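About Skitia

Skitia tests whether machines can do chores. We work on the small jobs that come up in homes, cafes and light workshops: clearing a table, loading a rack, sorting parts into bins, folding a towel. Companies that build or buy robots ask us how close those jobs are to being done without a person standing by, and we give them a written answer.

Nanami Uchida and Eduardo Panganiban started the company in Useston after working together on packing lines at Kinoshita. They had seen a lot of demonstrations that went well once. They wanted to know what happened on the other tries. There are nine of us now, and most of our week still goes to running the same task again and again and writing down the result.

Our task list has 65 chores on it. Each one has a start condition, a time limit and a plain rule for what counts as done. A mug has to end up upright where it was meant to go. A towel has to stay folded when it is set down. We run most chores in simulation first, where we can change the starting position hundreds of times, and then on a real bench. 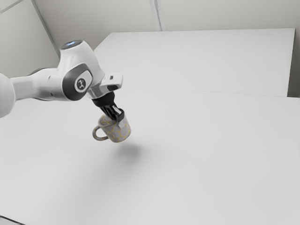 Mug pickup in simulation, gripped at the rim.

So can machines do chores yet? Some of them. Picking up one rigid object from a clear surface is in good shape. In our April round we ran 465 mug trials in simulation, and the failures were mostly at the put-down. Crowded sinks, thin plastic bags and anything with a drawstring are a long way off. Shop-floor work is further along than housework, mainly in places where parts arrive in trays.

We don't build robots and we don't sell them. Clients pay a flat fee per chore and get the full results, failed runs included.

Who does what

Nanami Uchida - task design and reports
Eduardo Panganiban - bench testing
Minoru Kubo - simulation
Kiri Nepia - household chores and home visits
Lacey Whitlock - client work and scheduling

Our main office and bench are in Useston. Kiri works from Irnon, where we keep a test kitchen with three counters and a full-size sink. Visits to either site are by appointment, and Lacey sets those up.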